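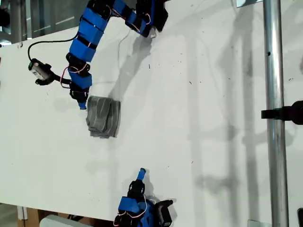
Doing your own index (when the publisher won't pay for one)

Posted by Villads Thygesen, February 26, 2025

Quick one as I've had the same email four times this month. You've written a non-fiction book, contract says index is the author's job, page proofs have landed. Now what.

I did mine for the Cluswood book last June. 856 entries when I started, far fewer when I stopped. Notes below, in order.

Before proofs

Don't number anything yet. Page numbers will move. What you can do is a term list. Go through the final manuscript with a pencil, write down every name, place and idea a reader might come looking for. Leave out anything mentioned once in passing. "As Barkard once joked" does not get Barkard an entry. Three pages on his trade letters does.

Ask your editor two things. How many pages have you got for the index, and letter-by-letter or word-by-word. They will have a house style. Get the sheet. I didn't ask, and had to re-sort the lot.

When proofs arrive

Print them. Yes all of them. Read with the term list next to you and mark in the margin. One chapter at a sitting, 40 pages is my limit before I start missing things.

Type up each chapter the same evening. A spreadsheet is fine: heading, subheading, page. I used Lodico, which sorts and merges for you, but it cost me an afternoon to learn and for a single book I'm not sure its worth it.

Don't just search the PDF. Search finds the word, it doesn't find the subject. My chapter on tolls doesn't say "taxation" for 12 pages and it's all taxation. 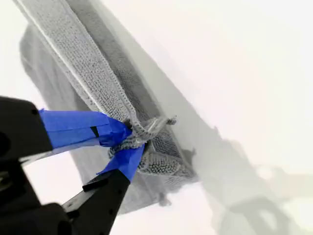 Cloth between the two taped fingers.

Subheadings

More than 7 page numbers in a row after a heading, break it up. Nobody is going to look up all of them.

Bad:
Cluswood, 14, 19, 33, 41, 58, 60, 77, 91, 122

Better:
Cluswood: bridge at, 33, 41; flood, 58, 60; market rights, 14, 19; parish records, 77, 91, 122

Start the subheading with the word that matters. "flood" and not "the effects of the flood on". Ignore little words (of, and, at) when sorting.

Names

Surname first for most. Check every one that isn't English. Qin the dynasty and Qin the surname are two entries and need a bracket after them so people know which is which. Married names, titles, pen names: pick one, cross-refer from the others.

See and see also

"See" sends the reader from a word you didn't use to the one you did. "See also" goes to something related, and both entries have pages. Check that every one lands somewhere. I had "tolls, see road charges" and "road charges, see tolls". Went to the editor like that.

If the other entry is short, drop the "see" and just repeat the page numbers. Saves them the trip.

Cutting and checking

You'll be over length. Cut the one-page entries first, then the subheadings with a single page. Keep people, readers always look for people (mostly themselves).

Then pick 20 entries at random and look them up in the proofs. If two are wrong, check the whole thing. Sorry.

Last thing, spellcheck the headings agianst the text. One spelling per name all the way through.

Will add a bit on footnotes when I get time. Short version, only index a note if it says something the page doesn't, and put an n after the number.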